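Participants wanted: study on how adults remember spoken directions

Drunlow Language and Memory Group
Open until places are filled

We are looking for adults who want to take part in a study about spoken directions. When a stranger on the street tells you "second left, then past the bank, then right", how much of it do you still have after ten minutes? And is it different if you heard it in your second language? These are the questions we try to answer this spring.

Who can take part

You are 18 or older and you speak English well enough to follow a normal conversation. It does not have to be your first language. We would be especially glad to hear from people who grew up with Greek, Polish or Turkish at home, but all languages are welcome. You should have normal hearing, or hearing aids that you wear every day. If you work as a taxi or delivery driver, please tell us in your e-mail – drivers are put in a separate group.

What you will do

There are two visits to our rooms in the Torel building, on Holten Street. The first visit takes 60 minutes. You listen to short recordings through headphones, then you repeat the directions or mark them on a paper map. Between the recordings there are pauses with small tasks of another kind, so that you do not repeat the directions in your head all the time. The second visit is one week later and is shorter. We ask again about the same routes, and you fill in a form about the languages you use at home and at work.

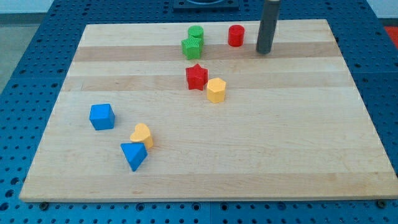 Your voice is recorded during both visits. The recordings are stored under a number and without your name, and only the study team listens to them. You may stop at any moment and you do not have to give a reason. In this case we still pay you for the visit you have started.

Payment

You receive 81 dollars after the second visit, by bank transfer or as a gift card. Travel costs inside the city are paid separately if you bring the ticket. We are sorry that we cannot pay for parking.

Where and when

Visits are possible in the mornings and in the late afternoon. Our room is number 273, on the second floor, and there is an elevator at the back entrance. Those who took part in our pilot in March cannot join again, because they already know the routes.

How to apply

Please write to Zoi Sarantis at the Lambrakis office, second desk, or leave a note with your telephone number at the reception of the Torel building. Tell us your age, your first language and the times that suit you. We answer within three working days – if you hear nothing, please write once more.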